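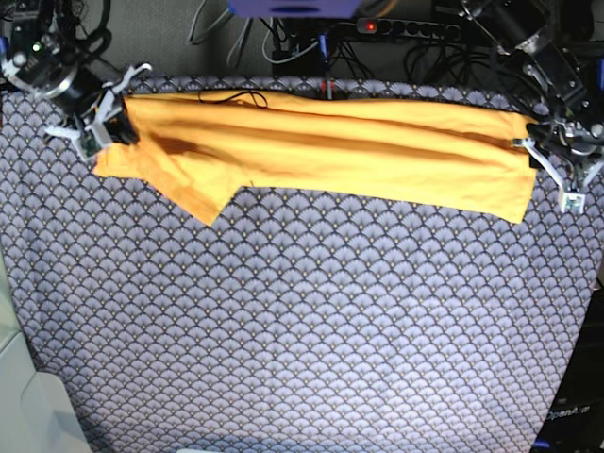
4.2 What visitors were shown, and what they took away

Figure 3. The folding station during the public session at Sullport. Two arms hold a yellow-orange garment by its ends over a patterned tablecloth.

The second of our three site visits was to the Sullport open day on 2019-07-26. We attended as ordinary visitors and had told the host, Banier, only that we were writing about public demonstrations. Most of the floor was given over to posters and a parts display from Revik. The folding station drew the largest crowd by far, and it is the one we discuss here.

The station ran a single task. Two arms took hold of a garment, stretched it between them, folded it lengthwise and laid it down. A presenter then shook the garment out, put it back on the table and started the next run. The printed card beside the station called this "autonomous laundry handling." We consider that wording generous. Over the time we watched, the garment was always placed by the same person, in close to the same orientation, and twice it was moved a little after the arms had begun to travel. Visitors at the back of the crowd could not have seen these adjustments. Those at the front saw them and, going by our exit interviews, mostly did not count them as help.

The distinction matters for how such events are read. A fold that begins from a garment laid out by a skilled person is a much easier problem than a fold that begins from a heap. As Figure 3 shows, even when both ends are held, the cloth does not behave like a sheet of paper: a loose flap hangs down at the left, and long creases run the length of the band. Whether a result like this counts as a good fold depends on who is judging. Banier's card gave a success rate but did not say what a success was. When we asked, the presenter told us that a run counted if the garment "ended up folded," and could not say who had made that call for the published number.

We asked the site lead, Dexter Dalisay, for the run logs. He was helpful, and more careful than the card. The logs covered 708 runs, all made on the same table with a small set of shirts. Runs stopped by hand before the first grasp had been left out of the total. Dalisay described these as setup errors, and some of them may well have been. Without a written rule for what makes a setup error, though, we cannot separate them from failures that an operator saw coming. The problem is a familiar one and not special to Banier. The Barros demonstration (Section 4.1) had the same gap, and handled it less openly.

A second concern is the audience. Banier reported almost 2,000 visitors over the day, a figure taken from the door and used in its later publicity as evidence of public interest in home robots. A door count says how many people came in. It does not say how many reached the folding station, how long they stayed, or what they thought of it. Several of the people we spoke to had come for the free parking and the food stalls outside. One had watched four folds in a row and said she would buy the machine if it could also do fitted sheets — a fair test, and one we would have liked to see.

We did find things to credit. Failed runs were not hidden. When the grip slipped, the presenter let the attempt finish and said aloud that it had failed, and a visitor who asked to see a run with her own scarf was told plainly that the system had not been tried on scarves. The work area was open on the visitors' side, so that anyone willing to wait could get a close view. This is better practice than the edited video that Barros relied on, and we think it explains why the Sullport visitors gave more cautious answers in our interviews than the Barros visitors did.

Still, caution in the audience is a weak safeguard when the printed material pulls the other way. We sent Banier a short list of suggestions: state the starting condition of the garment, define success before the runs are made, and report every run that was begun. A revised card reached us in December. It now mentions that the garment is placed by hand. The success rate is unchanged, and so is the word "autonomous."

We turn next to the third visit, where the machines were shown to trade buyers only and the questions from the floor were a good deal sharper.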